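Last updated: 26 January 2021

Thread: Wrist camera self-occlusion and the grasp classifier

tekanayake
Posting the result from the October runs. We trained the pre-grasp classifier on 2000 wrist frames, then masked every pixel belonging to the robot's own body (fingers, leg shells, fabric covers) and retrained. On the held-out set of 247 frames, errors dropped from 18 to 11. Same backbone, same seed, same learning rate.

The mask comes from forward kinematics plus the shell CAD, dilated a few pixels. The fabric has no CAD, so we hand-labeled it in 195 frames and trained a small segmenter. 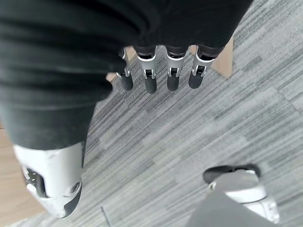
My reading is that the unmasked network was using arm pose as a shortcut. Most of the failures it made were in arm-down poses over floor, where it reported an object within reach and there wasn't one. Masking removed nearly all of those.

stirnside_v
One seed? 18 to 11 on 247 frames is within what I get from reshuffling the data order. Run five and post the spread.

mpramanik
Agree with stirnside_v on seeds. I'd also question the shortcut claim. A mask still has the outline of the hand in it, so pose is recoverable from the mask shape. If pose were the problem you'd expect it to survive.

tekanayake
Fair on seeds, they're queued. On the outline: we fill with noise, and the fill region is randomly enlarged per frame. Pose leaks less but I can't say it's zero.

h_weerakoon
Did you try feeding joint angles in explicitly? On Skundamel we did that and left the pixels alone. Similar gain, no segmenter to maintain. Dark knit against dark carpet tile was where our segmenter fell apart.

tekanayake
Not yet. Segmenter IoU is worst on the knit folds, so same experience there.

mpramanik
Then I'd want joint angles as a baseline before calling masking the cause.

stirnside_v
And a control with random masks of equal area.

tekanayake
Adding both. Five seeds each.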